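Basket weaving

Basket weaving is the craft of working bendy stuff (willow, rush, cane, even cord) into something that holds other stuff. I've been hooked on it for 30 years!
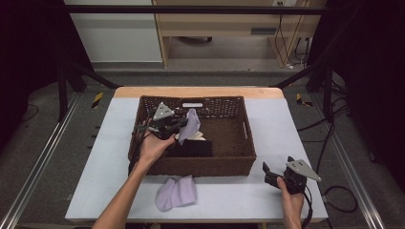 Shapes vary a lot from place to place. Round ones are easiest, I think, but I do love a rectangular one with slightly flared sides and a little handle slot cut into the end. My village, Kunska, favours deep ones for apples.

Most weavers start with the base and work upwards, over one, under one.
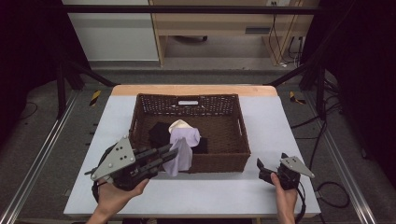
Then comes the rim, and I always take 2 evenings over mine (tea included).

Looking after them: a soft brush every November does it.
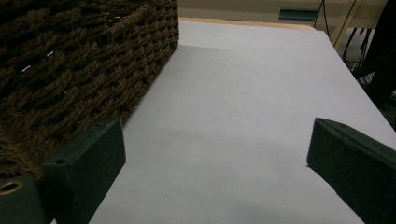
Where to see some

The Polska museum has 630 on show, and it's open late on Saturday.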